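Gripper Bench: Frequently Asked Questions

Last updated February 9, 2024

What is this page for?

We compare grippers, and people write in to ask why their favorite did badly. Most of the letters ask the same things, so the answers live here. Oda Hovland writes the tests, Rhydian Eynon runs them, and I, Nia Phillips, answer the mail.

Which grippers are in the current round?

The Mitex with textured fingers, the Groduvon with soft pads, and the Bevan, a plain parallel gripper that costs less than the cable we plug it in with. The Brarkon comes back in July, once its maker has sent us a controller that agrees to talk to ours.

How many grasps do you run?

Each gripper gets 30 tries on each object from each starting position. The full log for this round has 3663 entries, including the ones where Rhydian forgot to switch on the air supply. Those are marked. We left them in because he asked us not to.

Why so much fuss over cups?

A solid block forgives almost anything. You can grab it too hard, too late and at a silly angle, and it will still come up off the table looking like a success in the video.

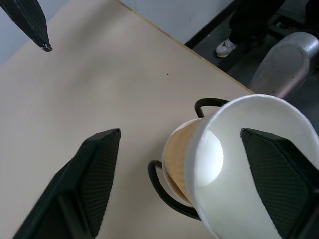
Paper cups are the part of the test where spec sheets stop helping. Every gripper we have tried can hold an upright one, and most makers' demos end right about there. Tip the cup over and the choices get worse: squeeze across the rim and it folds, squeeze along the side and it rolls. With the white cup on its side and its mouth open to the gripper, a pointed fingertip can go in past the rim, so a pinch on the wall becomes worth trying. A blunt soft pad has a harder time getting started. The black wire holder makes the job nastier, as there are loops above and below for a finger to catch on, and a second, brown cup to bring along by mistake. We score the cup, the holder and the neighbor separately.

Is a textured finger always better?

No. It grips paper well and it grips everything else well too, including things you wanted to let go of. On release tests the Mitex lost points for holding on to a sheet of tissue like a toddler at a toy store. The Groduvon let go on time and dropped fewer things on the way, but it needed more room around the object.

Why do you put the camera at the wrist?

It sees what the fingers are about to do, which an overhead camera mostly learns afterward. The price is that the fingers take up a good share of the view, and anything behind them is guesswork. Berwyn Yorath ran both setups for a month and now refuses to work with only one. His budget request is pending.

Does camera position change the ranking?

A little. With overhead only, the Bevan moved up a place, mainly by being too simple to confuse. With wrist only, it moved back down. We publish both tables and get complaints about both.

What force do you use?

Whatever the maker recommends for light, thin objects. If the manual has no such setting, we start at the lowest one and go up until something happens. A crushed cup counts as a failed grasp even if it is lifted beautifully.

Can I just use your controller settings?

You can. Cadi Kemeys posts them with each round. They were tuned for our arm and our table, so expect to spend an afternoon on them. If you spend 5 afternoons, check the finger spacing first, then the mounting screws, then the finger spacing again.

What does a setup like yours cost?

The Bevan with its adapter plate came to $1150. The arm cost a great deal more, and I have been asked not to say it out loud near the finance office.

Will you test my gripper?

Probably. Send the gripper, the controller, the manual and the power supply that fits it. We have nearly a full shelf of units waiting on that last item. We do not show makers their scores before they go up, and we return everything, though fingertips may come back with some wear.

Which one should I buy?

For boxes, the Bevan. For fruit, the Groduvon. For cups, the Mitex, and keep it away from the tissue.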